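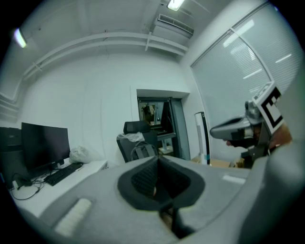
Two-handed demos: how many do I need, and how do I stop throwing half of them away?

slowgripper

I'm recording two-handed demonstrations with a pair of hand-held grippers, to train a policy that will later run on two arms. The task is picking up a soft, curved, padded object by both ends, carrying it, and setting it down on the seat of an office chair. I've done 80 recordings so far. After running everything through the Lusavar processing script, 45 were kept. The rest were rejected, nearly all of them for "relative pose gap", meaning the script lost track of where one gripper was compared with the other. Each gripper has its own camera, and the marker on the other gripper is supposed to tie the two together. From the left one I get the right-hand marker tilted up on its white plate, with the big window and its white blinds on the same side of the room, and there are streaks of light on the blinds. I don't know whether the light is the problem or whether it's how I move.

My other question is about variety. I've kept the room exactly the same every time. The chair is on the same patch of floor, the object starts out the same way round, and I stand in the same place. A friend in another lab told me to change everything between recordings. The Ramard guide says to keep the setup fixed for the first batch. Those can't both be right, so which one do I follow?

Other things that may matter:

I'm working alone, so I start the recording, do the task, and stop it myself.

Each recording is short, well under a minute.

I calibrated both grippers when I set them up and haven't done it since.

The object is soft, and it folds differently depending on how hard I squeeze.

I haven't trained anything yet. I wanted a decent set first, but at this rate I'll be here until the end of August.

cable_tray

Sort out the rejections first. Recording more of the same will only give you more rejects.

In my experience that gap message has three usual causes, and you can tell them apart by looking at where in the recording the gap falls.

If it falls at the start or the end, it's you pressing the button. You reach over to start the recording, one gripper points at the floor or at your own leg, and neither camera has the other marker for a second or two. The script wants both ends clean. Start recording, bring both grippers up in front of you so that they face the same way, hold still while you take one slow breath, and only then begin. Do the same in reverse at the end. I lost most of my first set this way and the fix cost me nothing.

If it falls in the middle, while you're carrying the object, it's probably the object itself. Anything that arches up between the two jaws can get in front of a marker when you bring your hands closer together. Keep your hands a bit wider apart than feels natural. A soft thing will sag a little more when you do, so check that the sag isn't going to matter when it's set down.
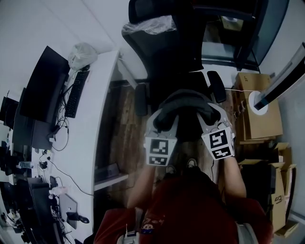

If it falls when you turn or lean, look at your wrists. People roll their wrists inward when they lower something onto a seat, because that's how you'd do it with bare hands. A gripper doesn't need that. Lower from the shoulders and elbows and leave the wrists where they were. It feels stiff for the first ten tries and after that you stop noticing.

Light can do it as well, but with light you normally see the loss come and go with the time of day. Sort your rejected recordings by clock time. If they bunch up in one part of the afternoon, close the blinds fully and put the ceiling lights on for every session, bright days included. If they're spread evenly, leave the blinds alone and look at your hands.

Recalibrate too. Once at setup is not enough. I do it at the beginning of each session and again if a gripper gets knocked or put down hard.

On the variety thing, your friend and the guide are answering different questions. A fixed setup tells you whether your whole chain works: recording, processing, training, running it on the arms. It will give you a policy that works in one spot and nowhere else, and for a first batch that's fine. Once you've seen it work, start changing things. I'd train on your 45 right now, today if you can. It doesn't matter if the result is poor. You'll find out if the gripper widths are being read correctly, if the timing is off, if left and right are swapped. I had left and right swapped for a whole batch once and only noticed when the arms crossed over.

mesh_backrest

I would just collect more. We had 2,684 recordings before ours was any good. With 45 you won't get anything.

Also check that the lens covers are off. Sounds silly but I've seen it.

cable_tray

2,684 for one task, or for all of them together? It makes a big difference to someone doing this alone.

mesh_backrest

All of them together. It was kitchen stuff, lots of different tasks and several people recording. I don't remember how many were for each one.

old_turntable

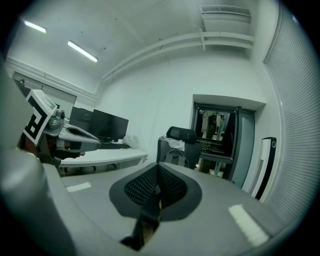
Last edited: 25 July 2022

I've been recording this kind of task on and off at McAlister, mostly soft goods, so I'll stick to the parts the first answer didn't get to.

Start with what you change and in what order. When your fixed set trains and runs, change one thing per batch, and write down which. My order is usually:

1. Where the object starts, and which way round it is.
2. Where you stand.
3. Where the chair is and how it's turned.
4. How high the armrests or the seat are, if yours move.
5. Light, then clutter in the background.

The first two give you the most for the least effort. Background comes last on my list, though other people put it earlier. If your cameras have a very wide view, a good part of each image is walls, ceiling and furniture, and a policy can lean on those without you knowing. One cheap test is to train on your fixed set, then move the chair by the length of your forearm and run it again. If the arms go to where the chair used to be, you know it learned the room. It needs to be a small move, still well within reach of both arms, or the test tells you nothing.

Next, squeeze. You said the object folds differently depending on how hard you hold it. That will hurt you more than the light will. The policy sees the opening of the jaws and the image, and if the same opening gives you three different shapes, it has three things to learn where you meant to show it one. Pick a grip and keep to it. Close until the object stops slipping and then stop closing. If you notice halfway through that you're crushing it, finish the recording anyway and mark it, and decide about it later with fresh eyes.

Don't delete your mistakes as you go, either. I keep a plain text file open with a line per recording: number, start position, and a word if anything was odd. "Dropped left." "Regrasp." "Bumped armrest." Recordings where you fumble and then recover are useful, and I keep those in. Recordings where you fumble and give up go in a separate folder. The Grakon viewer lets you tag them afterward, but I find I've forgotten what happened by then, and the text file is quicker.

Some habits that helped me when working alone:

Do them in short blocks and take a break between blocks. My movements get faster and sloppier toward the end of a long run and you can see it in the paths.

Reset the object by hand the same way each time, with the grippers put down. Resetting with the grippers saves a few seconds and leaves you with a lot of half-recorded junk at both ends.

Run the processing script after the first two recordings of every session. If those two fail you've lost a few minutes. I once found out at the end of the day.

Move at an even pace, slower than you would with bare hands. Watch out for stopping, though. If you pause in mid-air to think, the policy learns to pause there too, and sometimes it never starts again.

Approach the chair from the front every time until you have a reason to do something else.

As for how many, I can't give you a number that holds for your setup. For a single carry-and-place task I've had something usable from a fixed set not much bigger than yours, and "usable" meant that it worked most of the time in one spot. Every thing you let vary pushes the number up. Add a batch, train, test, and see whether the failures have moved. When a new batch stops changing anything, go on to the next thing on the list.

One disagreement with the first answer: I wouldn't spread my hands wider to keep the markers clear. If the arms will be mounted at a set distance, hold your hands at something near that distance and turn the object a little so that the arch tips away from you. Otherwise you're teaching a grasp the arms may struggle to reach.

cable_tray

Fair point about the arm spacing. Mine are on a rail so I never had to think about it.

slowgripper

Thanks, all. I sorted the rejected ones by where the gap is, as suggested. Most of them are in the first second or the last second, so it's me and the button. A handful are in the middle, all while lowering onto the seat, and I do roll my wrists. The clock times are spread out, so I'm leaving the blinds as they are for now.

I've recalibrated and started a training run on the 45. Next batch I'll change the start position only, and I've opened a text file.

Does anyone know if the Lusavar script can trim the ends by itself? I'd like to save some of the first batch if I can.

cable_tray

There's a trim setting in the config file, off by default. Turn it on and rerun the script on the raw recordings, not on the processed ones. It won't help with the gaps in the middle.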